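Zollholm council: can the mayor just remove the deputy?

Started by fernhollow

I've been trying to follow what's going on at the town hall and I'm more confused now than when I started, so I'm hoping someone on here has read the papers properly. As far as I can make out, the mayor wants the deputy out over what was said at the Brerance meeting in June (the bit about the old tenancy records). The deputy says it was taken out of context and won't resign. Fair enough, but can the mayor just sack a deputy? I thought the full council had to vote.

-----

marrowbone_2

It does go to a vote. The mayor can suspend the deputy's duties straight away, but removal needs a majority of the full council, and that means everyone who holds a seat, including the ones who don't turn up. It's in the standing orders if you can face them. The PDF is 116 pages and you can't search it, so good luck.

-----

Tidewrack

I was there for the Brerance meeting and I'll say what I said in the other thread. The deputy was asked three times whether the records had been kept and three times gave an answer about something else. Then came the remark about people "wanting to be upset", and the room went very quiet. I don't think that was out of context. I was sitting in the context!

Whether it's worth losing your job over is another matter. I go back and forth on it.

-----

oddsocks

Sorry, but this is a stitch-up. The mayor's group has wanted rid of the deputy ever since the Vulance budget row, when the deputy voted against them. Now along comes one clumsy sentence and suddenly they're all terribly offended. Where were they when the tenants first complained?

-----

Tidewrack

Both things can be true, you know. They can be opportunists and it can still have been a rotten thing to say.

-----

fernhollow

Thanks, marrowbone, that helps. So if it's everyone who holds a seat, do they have the numbers? The coalition isn't exactly holding hands at the minute. I had the livestream on in the kitchen while I was doing jobs last night and I'm sure one of the Hinrichs ward lot said they hadn't decided. Might have misheard, I only had half an ear on it.
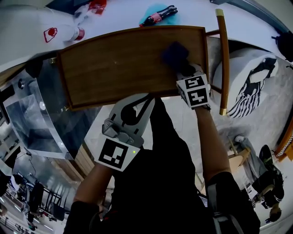 The other thing I wanted to ask was about the petition. The local page says it's got 2338 names on it and that the council "must respond". Respond how? With a letter? With a debate? I signed it, I'd quite like to know what I signed.

-----

marrowbone_2

Over 2000 names gets you a debate in the chamber. Under that it's a written reply. But a debate is only a debate -- they can talk for an hour, note the petition and go home. It doesn't force a vote on the deputy at all, and I wish the people running it had said so on the form.

And you didn't mishear. The Hinrichs councillor said they'd wait for the legal advice.

-----

pennyroyal

Is anybody else bothered that the legal advice isn't going to be published? I emailed to ask and got told it was confidential. Meanwhile bits of it keep turning up in the paper, always the bits that suit the mayor.

-----

oddsocks

Exactly this. Funny sort of confidential.

-----

Quillback

Bit of a different view from me. I rent one of the flats this is all about. There are up to 600 of us affected by the missing records and I couldn't care less who the deputy is by Christmas. What I want is my deposit history found and someone to write to me. Every hour they spend on who said what is an hour not spent on that. Just my tuppence worth.

-----

Tidewrack

That's a fair point and I'm a bit ashamed I hadn't thought of it that way round. Has anyone from housing been in touch with you?

-----

Quillback

One letter in spring saying they were looking into it. Nothing since. I rang last week and was on hold so long I made and ate a sandwich.

-----

marrowbone_2

Quillback, put it in writing as a formal complaint, stage one, and use those words. They have to log it then and there's a deadline for the reply. Don't let them treat it as an enquiry, they love doing that.

-----

oddsocks

Agree with marrowbone for once. Still say it's a stitch-up though.

-----

fernhollow

Thanks all. I'm going to try and get to the public gallery for the vote, if they ever set a time for it. The website says 7pm on one page and 6.30 on another. I've emailed to ask which, and I'll post on here if I hear back.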